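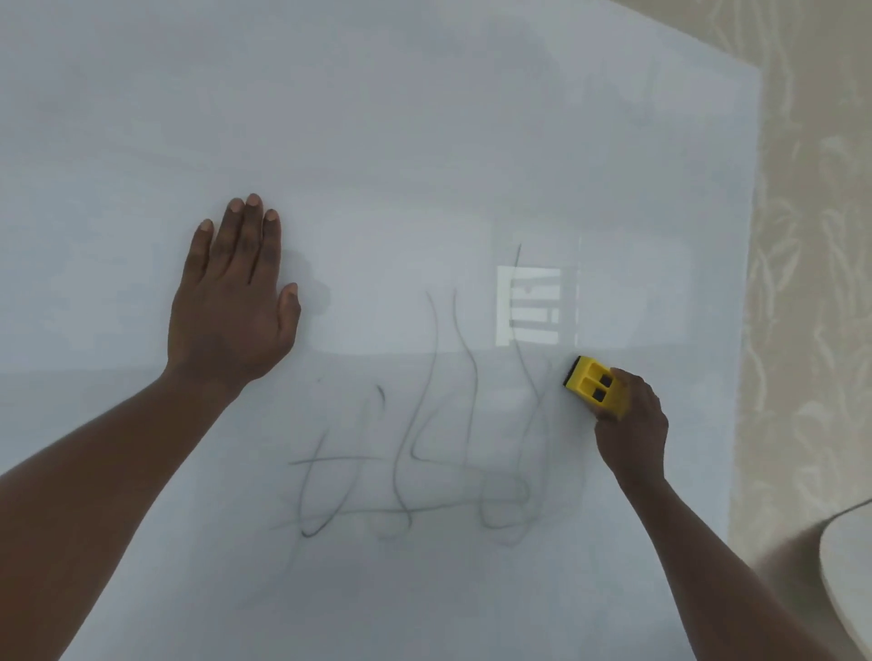
The Berstead branch met on Sun 5 March to settle its submission on the draft boundary review and the candidate selection timetable for the June by-election. Minutes of the previous meeting were taken as read and approved with one correction to item 4 (for "ward" read "polling district"). The chair ruled that motions would be taken in the order received. It was agreed that amendments would be written up in full on the large white board before each vote, and that only wording on the board would count as the text moved.

1. Boundary review
The draft moves 245 electors from Cokelell ward into Berstead East. The branch had no objection to the transfer in principle. Objection was raised to the proposed line along the old railway, which splits one residential street between two polling districts. An amendment placing the line at the rear of the properties was carried, 47 votes to 8. The secretary is to submit the amended response before the consultation closes.
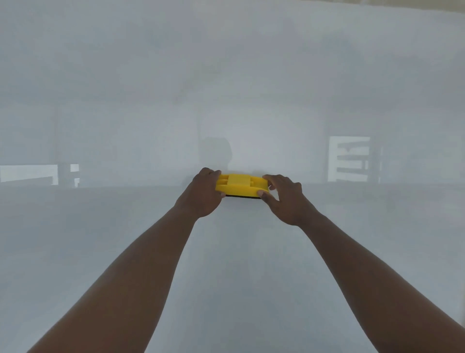 2. Candidate selection
Nominations will close at noon on the date set by the district office. Each nomination needs five signatures from members in good standing. A proposal to allow postal votes at the selection meeting was remitted to the rules subgroup, which is to report in writing.

3. Printing and delivery
Quotations for the by-election leaflet were received from Van Acker and Clitetti. The Van Acker price includes folding; the Clitetti price does not. The agent was authorised to accept either, subject to a revised figure from Clitetti on a like-for-like basis. The legal imprint must be checked against current requirements before proofs are signed off.
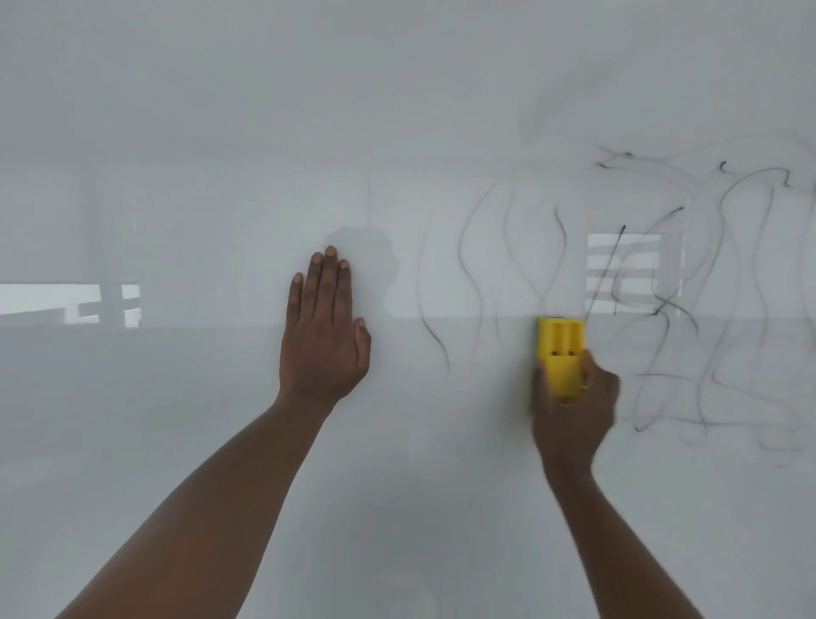
At the whiteboard, Berstead branch meeting.

4. Any other business
The Cokelell delivery rounds remain uncovered north of the canal. Carried over to the next meeting.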